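2025-02-23

I meant to write this on the train and instead I slept the whole way with my cheek against the window, so it's going down now, at the kitchen table, with soup. I'm tired in the good way. My shoulders feel as if I've been carrying groceries up a hill, and all I did was stand there moving my arms slowly and picking up cards!

We did get through what we came to do, or near enough. Mounir wanted 600 clean pickups out of this visit to Pindthorpe, in batches of 60 so that we'd be made to stop and look at what we had before going on. I grumbled about the batches at breakfast (I always want to keep going while my hands are warm) and I take it all back. In the second batch I'd been closing the fingers too early, every single time, a lovely consistent mistake, and if we hadn't stopped I'd have taught Prorka to do it forever.

The morning was slow. Bensaid had sent over the new version of the recorder, and it wanted everything started in a different order from the old one, which Eetu worked out by trying all the wrong orders first. While he did that I went through the wrist camera pictures. I've grown fond of the wrist cameras. The head camera is so sensible, it sees desks and people, and then you switch to the wrist and it's all carpet and elbows, like being a small dog at a party.

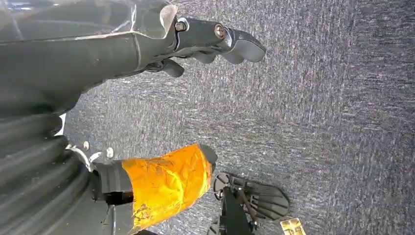 From down at the wrist: fingers empty, carpet, and the orange tape.

I stared at that one for a good while, trying to decide whether it was worth anything to us. Mounir's rule is that we keep the idle stretches at the start of a recording, up to a point. The model has to know what it looks like to be holding nothing and going nowhere, he says, or it will think life is one long grasp. I like the rule in principle. In practice I end up with an awful lot of gray speckle. I left it in and trimmed the ones on either side, and I wrote "idle, keep" in the notes column, and then worried about it through lunch.

Lunch was late and was mostly crackers. Eetu had brought a thermos of something with dill in it and shared it around, bless him. We talked about whether a person doing the demonstrations ought to be good at it or only ordinary at it. Eetu thinks ordinary. He says that when I'm fresh I make the pickups so smooth that there's nothing in them to learn recovery from, and that he'd rather have me after four in the afternoon, when I start to fumble and fix it. I think that was a compliment. Mounir said fumbles are fine if you label them as fumbles, and then the two of them went off into a long discussion about what counts as one fumble and what counts as two, and I ate the rest of the crackers.

The setup for the afternoon was the one we'd talked about on the phone all through the start of February: the cardboard organizer on the desk, things in the slots, the arm coming in from the right, and somebody sitting behind the desk where a customer might sit. I was a little nervous about the somebody. It's one thing to drive the arm toward a box and another to do it with a person's hands on the far side of the desk, going about their business. But that's the whole reason for recording it. If Prorka only ever sees a desk without a person at it, then the first person it meets is going to be a great surprise to it.
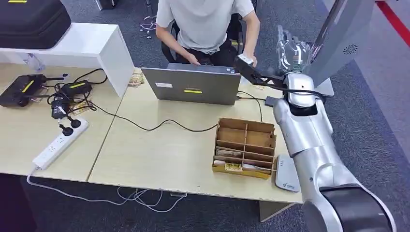
Eetu at the laptop, the clear hand up, the box in between.

He's very good at being a person in a recording. He types, he reaches, he doesn't look at the arm, and he doesn't hold his breath the way I do. When I took a turn in the chair I sat like somebody having a passport photo made, and Mounir had to ask me to please scratch my nose or something. So Eetu had the chair for most of it, and ran the recorder from there too.

I did the driving. I want to write down how it felt, because I'll forget. The first few tries are always terrible. You think left and the arm goes left but late, and you push a bit more, and then it's gone too far and you've got a fingertip on the wrong side of the cardboard. Then somewhere in the second batch it stops being a machine you're steering and turns into a kind of very long, very polite arm of your own. You learn how patient to be with it. I found I was breathing out on the way down to the slot and in on the way up, and once I noticed I was doing it I couldn't do it anymore, and lost three in a row.

The flat things are the hard ones. Packets are easy, a packet has a bit of body to it and you can be sloppy. A card lies there against the bottom and gives you nothing. What finally helped was coming in tilted and letting one finger do the sliding before the others joined in. Mounir was delighted with this and made me do it again and again from different sides, and also made me do it the old bad way a few times, for contrast, which hurt my pride.
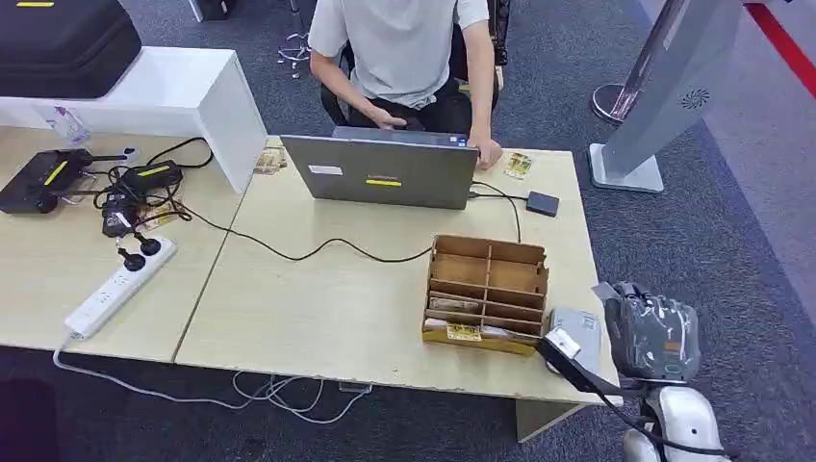
The notes column is the part of the job I'd like to get better at this year. I can drive all day, but when I sit down afterward to say what each stretch is an example of, I get vague, and vague is no use to anyone downstream. Mounir went over my sheet with me for nearly an hour, very kindly, and the thing he kept coming back to was that I write what I was intending and he needs what's there. So for the stretches where the gripper is hovering low over the desk to the right of the organizer, I'd put "approaching box," because I knew I was approaching it. He wants "beside box, above desk," and the approaching can be worked out later from the frames that follow. Same with the long black cable that sags across the desk in front of the laptop and carries on toward the box. I hadn't mentioned it once. I'd stopped seeing it! But a learning system doesn't stop seeing things, and if that cable lies the same way in every example it may well decide the cable is how you find the cards. So now there's a line in the plan for tomorrow to move it between batches, and to swap which slots are full as well while we're at it.

I did feel a bit foolish about the cable. I've been doing this long enough to know. My very first month I recorded an entire set of cup pickups with the same window behind me at the same time of day, and the poor model couldn't find a cup after dark. Mounir brings that up about twice a year, always with great affection.

Where we stand, so that I have it in one place: Ceneck, which is what we're calling the whole collection now (Eetu's name, he won't say where it comes from), is at 2,754 recorded pickups counting everything since the fall. Of those, 1,472 have been checked by a second person and passed. I looked at those two numbers side by side for a while. The gap is nearly all checking that hasn't been done yet, only a small part of it is rejects, and the checking is slow because there are three of us and we all prefer to be the one with the controls. I said I'd take the evenings. I said it before I'd thought about how many evenings.

We finished up with the gray hand and the photo cards. I'd been looking forward to those. The clear hand is handsome but I find it hard to judge depth through it, my eye slides straight past the fingers, whereas the gray one is big and plain and you know where you are with it. The cards are a treat to work with too, bright and stiff, and when you've got one pinched right it stays pinched.
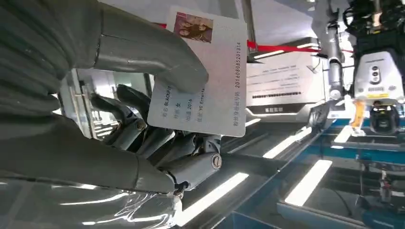
Got it. Debut 2016, it says, address YG Entertainment or as much of that as fits in view.

I laughed out loud when I went through these on the laptop afterward and could read the card. The ID number runs right along the edge and everything! My niece had a phase of collecting this sort of thing and I wanted to send her the picture on the spot, but it's project material, so I'll ask first. Mounir was less interested in the pop stars than in how the fingers sit over part of the name line. He says partly covered print is worth having plenty of, and asked whether I could hold a few by the other end tomorrow, and a few by the corner. I said I could try the corner. I'm not at all sure I can do the corner.

There's also the matter of glare, which I'll put down here so I remember to bring it up. The tube lights lay long white streaks on the gray table, and I'm inclined to leave them be, as anywhere Prorka ends up working is going to have tubes overhead. Eetu would like a set with the lights lowered all the same. We could do one batch each way and see who's grumpier.

Packing up took ages. I coiled cables badly and Eetu re-coiled them behind me without a word. Mounir walked us to the station and talked the whole way about whether the waiting at the end of a pickup ought to be cut at the moment the card is clear of the box or a second later, and I was on the side of a second later, and I think I had nearly won him over when the train came in.

Soup's gone cold. For tomorrow: move the cable, mix up the slots, corners, ask about the niece picture, bring real food. And write down what's there.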